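Cuvonlow Shared Workshop
Pre-Trial Inspection Checklist: Automated Chores, Cell 2
Form in use from December. Complete all items before any unattended chore is attempted.
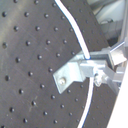
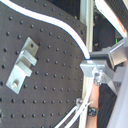
Perforated plate, aluminum bracket and white cabling, Cell 2.

Prepared by the Office of Equipment Safety, Cuvonlow
Filed under: Inspections / Automation / Household and Shop-Floor Tasks

Purpose of this inspection

The workshop has been asked whether the arm in Cell 2 may take over three routine chores: sorting fasteners into bins, wiping down bench tops, and folding shop towels. The checklist records the condition of the cell and the inspector's opinion on each chore. Approval of the cell does not imply approval of a chore.

Section A. Fixed parts

A1. Mounting plate level and secured to frame. PASS
Comment: Scuffing on the surface is cosmetic. Unused threaded holes are to be kept free of chips.

A2. Angle bracket fastened to plate. PASS WITH COMMENT
Comment: A bolt is fitted at the lower end of the bracket. Torque was checked and found within the shop limit. The bolt should carry a paint mark so that movement can be noticed at the weekly check.

A3. Upright extrusion post free of play. PASS

Section B. Cables

B1. Cables clear of pinch points through full travel. HOLD
Comment: The white cable passes over the plate and comes close to the clamp blocks. At slow speed there was no contact. The check must be repeated at working speed before release.

B2. Cables clipped at crossing points. PASS
Comment: A small metal clip holds the two lower cables near the corner of the plate. A second clip is recommended farther along the run.

B3. Jackets free of cuts and flattening. PASS

Section C. Persons in the work area

C1. Hands and forearms clear while drive power is on. HOLD
Comment: Adjustments at the round threaded fitting require a person to reach in beside the post. Drive power must be locked out for this work. The present sign does not say so plainly and is to be replaced.

C2. Watches, bracelets and loose sleeves removed. NOT MET
Comment: A wristwatch is worn in the second photograph. The rule applies to short adjustments as well as to full service.

C3. Stop button within reach of the operator. PASS

Section D. Readiness for chores

D1. Sorting fasteners. CONDITIONAL
Comment: In the Akero trial the arm was given 2,518 mixed fasteners and placed 1,771 in the correct bin without help. Washers lying flat were the most common failure. The chore may continue with an operator present.

D2. Wiping bench tops. CONDITIONAL
Comment: Acceptable on a clear bench. The arm does not yet deal well with tools left out, and it pushed a steel rule onto the floor twice.

D3. Folding shop towels. NOT APPROVED
Comment: Of 48 towels, 11 were folded to the shop standard. A person completes the same stack in a few minutes. Skirkach has asked to try again with a different finger pad, and the request is granted for supervised sessions only.

Section E. Actions required

Repeat item B1 at working speed.
Replace the lockout sign at the post.
Add paint mark to bracket bolt.
Brief all operators on item C2.
Return a copy of this form to the Dong building office by Wednesday.

Overall result: NOT RELEASED for unattended use. Supervised trials of D1 and D2 may resume when items B1, C1 and C2 are closed.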